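Máté Somogyi has spent most of the winter picking up kitchen things and putting them down again. He runs gripper trials at Wultbridge, where a small group is deciding which hand to fit to the arm they will use for household work. When we spoke in January he had been through two grippers and was part way into comparing the cameras.

The first, made by Skultska, is a plain parallel jaw with rubber pads. The second, the Fekete, has three fingers that curl. Somogyi expected the Fekete to win easily.

"On paper it does everything," he says. "Then you ask it to take one tea packet off a stack and it takes four, or it pushes the whole lot into the back of the box. The jaw is stupid, but it's thin at the tips. It can get in."

They ran 289 picks with each gripper over 19 different items, all of them on the counter of the trial kitchen. The Fekete was better with anything round and heavy. The Skultska was better with anything flat, and with handles. Somogyi says the totals came out close enough that he stopped quoting them.

"People want one number. I give them the table instead and they don't read it."
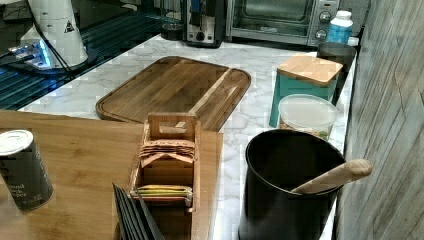 İlker Karabulut
Staff writer, handling and automation

I asked why they work on a counter with so much on it, when most test benches I have visited have a grid and some blocks. Somogyi says they began with blocks and learned very little.

"A wooden spoon standing in a crock is a good test," he says. "The handle sticks out at whatever angle it likes. You have to choose where to hold it, and then you have to lift it clear without the crock coming too. With the three fingers we tipped the crock nine times. After that we put a limit on the side force."

Clear plastic food tubs gave trouble of another kind. The depth camera they started with often returned nothing for the sides of a clear tub, so the arm had only the lid to go on. A marble-patterned worktop did not help, he says, and neither did the glass of the cooktop, where reflections were sometimes read as edges. The second camera, a stereo pair, copes better with the tub but is slower, and it needs more light than most people have in their kitchens in the evening.

"I'd take slower," he says. "The arm isn't fast anyway."

The controller has caused fewer arguments. They used the Burnham unit throughout, with the same settings for both grippers, so that differences in the results would come from the hand. Somogyi now thinks this was a bit unfair to the Fekete, which likes a softer touch on closing. He plans to repeat the spoon and canister picks with the force turned down -- the rest can stay as they are.

Would he buy the Fekete today? He takes a while over this.

"For lids, yes. Square canister, wooden lid, you want the fingers round it. But most of what people ask for is small and flat, or it has a handle. So I would buy the jaw and put longer pads on it."

The longer pads have been ordered. The camera comparison still has the toaster side of the counter to do, and Somogyi would like to finish that before anyone moves the lights.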